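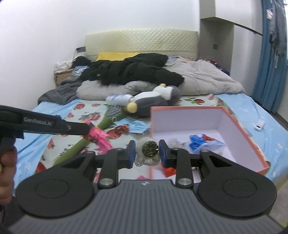
You're rinsing the madder too soon, says the note penciled under my last entry, let it cool in the pot overnight and then come complain to me about orange. Fair enough. I did let it cool, just not overnight, and I was in a hurry to see the color (I always am). So that's what this entry is mostly going to be about, plus the mordant mess, plus a few things on the blue vat that I keep forgetting to write down.

Where we left off: the Drutus reds. We want a brick red on wool that will sit next to the old batch from November without looking like its sunburned cousin. The old batch is lot 3147 and there's one skein of it left, pinned to the board by the window side of the shelf. Please don't use it for anything! It's the only reference we've got, and my notes from back then say things like "nice" and "a bit more next time," which is no help at all.

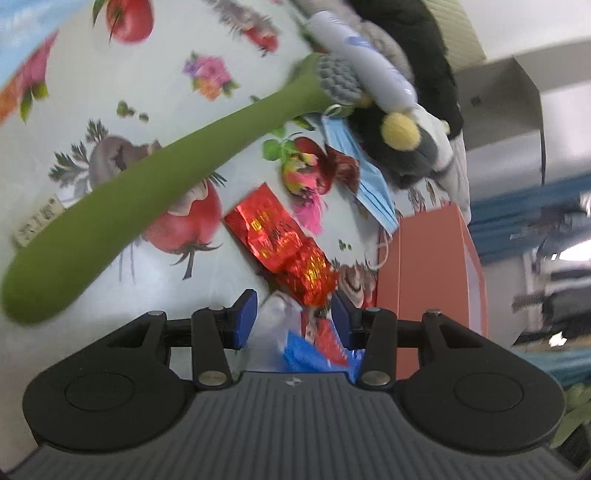
Dye bench notebook, Himen workshop -- entered Monday, January 28, 2019

OK, the test itself. One skein of the Nasrallah two-ply, 261 grams dry. Scoured it first, and longer than usual, as this yarn comes with a lot of spinning oil left in it and the last one took the dye in patches. The scour water went the color of weak tea. I did a second one and it was nearly clear, so I stopped there.

Mordant was alum at 12 percent of the dry weight, with a little cream of tartar. I brought it up slowly, held it just under a simmer for an hour, and turned it off. Then I went home and left the skein in the liquor, which I think did it more good than anything I did on purpose.

The madder is the ground root from Nonance, equal weight to the wool. I soaked it in cold water first and poured that water off, because the cold soak is supposed to carry away some of the yellow. I saved the poured-off water in the lidded bucket if anyone wants to try it on scraps. It smells like a wet garden.

Then the slow part. The pot has to stay well below a simmer or the browns come out and the whole thing goes dull. Our burner has two settings in practice, off and volcano, so I did a lot of lifting the pot off and putting it back, and I'm pretty sure it got too hot once while I was hunting for the other thermometer. (It was in the drawer with the string. Can it live on the hook, please?)

Color when I pulled the skein up to peek: more orange than I wanted, same as last time. And this is where I'd normally have given up and rinsed it. Instead I read the penciled note again, grumbled, pushed the skein back under and put the lid on.

Morning after: a lot redder! I'm happy to say it in writing. Rinsed in cool water, then a wash with the plain soap, then another rinse till it ran clear. Dried in the shade. Next to the 3147 skein it's a touch brighter and not quite as brown, but held at arm's length they look like family. In the evening under the lamp I can hardly split them. In daylight I can.

Something I'd like to try is chalk. Madder is meant to like hard water and ours is soft, and I have no idea whether the old batch had any in it -- see above about my notes. A small pinch in the next dye bath, nothing else changed. If we change the chalk and the soaking time together we'll learn nothing, and I say that as the person most likely to do it.

The bigger lot is wound and waiting, 484 grams, same yarn. I don't want to commit it until the chalk test is dry. It will also need the wide pot, so whoever has walnut hulls in there, they've had a good long soak and it might be time.

Blue vat: looking tired. There's a skin on top but the liquid under it has lost that yellow-green look and a scrap came out pale and blotchy. I warmed it, fed it a little fruit sugar and left it covered. Don't stir it hard, just around the edge. If it hasn't turned by the time you read this, check the lime before adding anything else, and write down what you added. Even if it's a guess.

Light test strips are taped up in the window, half of each one covered with card. I wrote the names on the back in pen, and the pen is already fading, so that's one result in early.

Still to buy: alum, soap, another thermometer.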